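How to drive behind a van in city traffic and stay calm

Tips for new drivers, Part 4 of the Trilport driving notes

Many learners tell me the same thing. On an empty road they feel fine, but when there is a big van in front of them they begin to hold the wheel too hard. I understand it well. I learned to drive at 31, in a country that was not mine, and for the first months I changed lane every time I met a van, also when the other lane was slower.

In this part I explain how to follow a van in a busy street, how to stop behind it and how to start again. You need no special equipment. It is enough to have a clean windscreen, correct mirrors and a little patience. If you have not yet read Part 3, about setting the mirrors, please do it first.

Why a van is different from a car

When you follow a normal car, you look through its windows without thinking about it. You see the next car, the traffic light, maybe a person who wants to cross. With a van this is often not possible. The back doors may have no glass, or the glass is dark, or the inside is full of boxes. So you lose the information which you usually get for free, and you must find it in other places.

A van driver also sees you less well than a car driver does. If you stay very close to the doors, you may not be in any of his mirrors. My first instructor, Savvas Vlachopoulos, taught me to look for the door mirrors of the van. If I cannot see them, the driver cannot see me.

Step 1: Leave more space than you think

In dry weather, keep at least two seconds behind the vehicle in front. Behind a van I keep three, and in rain I keep four or more. Choose a fixed thing at the side of the road, for example a lamp post. When the back of the van passes it, start to count slowly. If you arrive at the post before you finish, you are too near.

Some drivers will move into your space. It is annoying, but let them come, lift your foot a little and make the space again. On my way to work I lose perhaps one minute like this.

Step 2: Read the lights, all of them

A van usually has its brake lights at the left and right sides, and very often a third one high up. In slow traffic the high one helps me most, as I can see it without looking down. Do not fix your eyes only on it, though. Look at the neighbouring lanes also. If the cars beside you are braking, your lane will probably stop too.

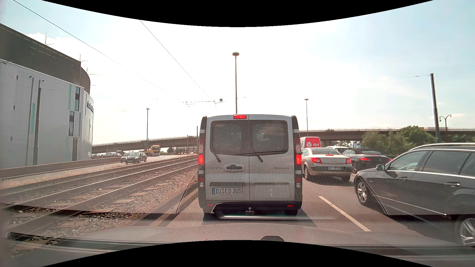 Photo: Celeste Louro / Onyeka Road Notes

With brake lights on in two lanes next to each other, as with the silver van and the Renault beside it, I would not try to change lane. You give up your place and you gain nothing, and the view is not better if there is another tall vehicle ahead, like the red and white dpd one. Stay where you are and prepare to stop gently.

Step 3: Stop where you can still get out

The rule is simple: when you stand still, you should see the tyres of the vehicle in front touching the road, and a bit of asphalt below them. Then you have normally enough room to turn out and go around if it breaks down.

Check also if there is a tow hitch. The ball comes out further than the bumper, and it is easy to forget it, because your eyes measure the distance to the doors. It is at the right height to make a hole in your number plate or in something more expensive. A friend of mine, Ese Eze, touched one at walking speed in a car park and paid 268 euros for a new grille. The van had no damage at all.

If you see handles on the back doors, think that somebody may want to open them. In a delivery street, leave one metre more.

Step 4: Start slowly

When the brake lights go off, do not move at once. Say "one, and two" in your head and then release the clutch. There are two good reasons. The van can be heavy and start slowly, and on a slope it can roll back a little before it goes. With an automatic car be extra careful, as it wants to creep forward when you lift your foot from the brake.

Step 5: Look past the van without leaving your lane

When you have enough space, you can move a few centimetres to the left or to the right inside your own lane. This small movement opens the view along one side. Please do it softly and look in your mirror before, as a motorcycle may be coming between the lanes.

Other places to find information:

- Shadows on the road, when the sun is low
- Reflections in shop windows and in the sides of parked cars
- People on the pavement who start to walk all together, often a sign that the light has changed for them
- On a bend, the inside or the outside of the curve, where you can see several vehicles ahead

Common mistakes

Following the van through a traffic light. You see only the doors, the van goes, and you go too, but the light is already red. If you cannot see the light, slow down until you can.

Stopping inside the crossing. Before you enter, be sure there is room for your car on the other side. Behind a van this is difficult to judge, so wait until it has fully left the crossing.

Looking only at the van. After some minutes in a queue the eyes get lazy. I check my inside mirror each time I stop.

A small exercise

Ask a patient person to sit next to you and drive a busy road of a few kilometres, not at the worst hour. I like to start at ten in the morning. Each time you stop behind something tall, say aloud what you know about the traffic in front of it and how you know it. Viola Sanna, who learned with me in May, did this on four trips and after that she did not need it any more.

Part 5 will be about roundabouts with two lanes.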